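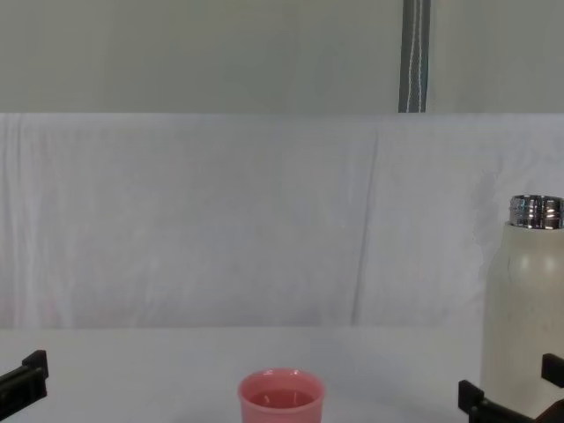
Does hard water really make a worse cup of black tea?
It makes a duller one, with a film on top and less of the sharp edge, though a strong malty leaf can take quite a lot of hardness before I'd call it worse.

Skaltham tea bench notebook
August, late afternoon
Written up by the bench

Get the Skaltham bench notes by email. You can unsubscribe at any time.

Three waters this round: the Skaltham tap, the spring at Innes, and the bottled Prileo that the shop down the hill sells. Same leaf throughout (the Nunik black, second tin), same pot, five minutes, no milk until the second tasting. I have been wanting to do this properly for ages and it was so much fun!

Tap first. The meter read 512 ppm dissolved solids, which is a lot even for here. The tea came out brown and flat, and the scum formed before I had the lid back on. It broke up into little plates when I tilted the cup. Smell was fine, almost better than the taste. With milk it recovered nicely, and I suspect that is why everyone in town drinks it that way.

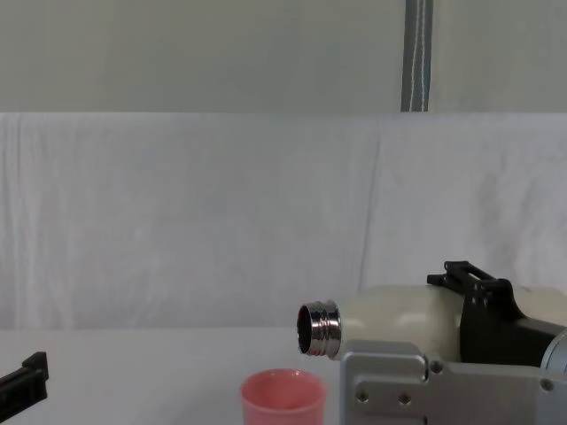 Metal neck, cap off.

Innes next, at 125 ppm. What a difference. The color went properly red, bright all the way to the rim, and there was a fruit note I had never picked up in the Nunik before - dried apricot, or maybe the skin of a plum. No film at all. I poured a second cup just to check I wasn't fooling myself and then drank the whole pot.

Prileo sits very low. The meter showed 7 and I rinsed the probe and tried again and got the same. Very clear tea, quick to turn bitter, thin in the middle. I expected this one to win. At three minutes it was much nicer, so part of the trouble is my timing and it deserves another go with a shorter steep. 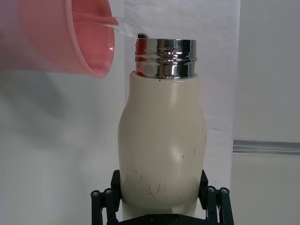 Blending

Then I mixed tap and Prileo, half and half, and this was the surprise of the day. Most of the film went away, the body stayed, and some of the fruit came back. One part tap to three parts Prileo was better still, close enough to Innes that I mixed up two of the cups and had to start the blind tasting over. (Labels on the BOTTOM of the cups next time, in pencil.)

Worth remembering that the meter gives total solids and says nothing about what they are. The test strips say most of ours is temporary hardness, the kind that drops out as scale when you boil. So I boiled a pot of tap for ten minutes, let it settle and ran it through a coffee filter. 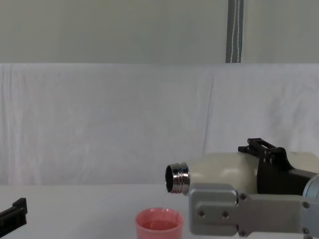
The filtered lot made a better cup than straight tap, still a bit chalky, with a thinner film that took longer to show. It also cost nothing, and I was delighted with that. The kettle needs descaling again, obviously.

Still to do: green leaf with all three waters, Prileo at three minutes, a pinch of baking soda in Prileo to see if it softens the bitterness, and new strips before the next session. The old pack is nearly gone.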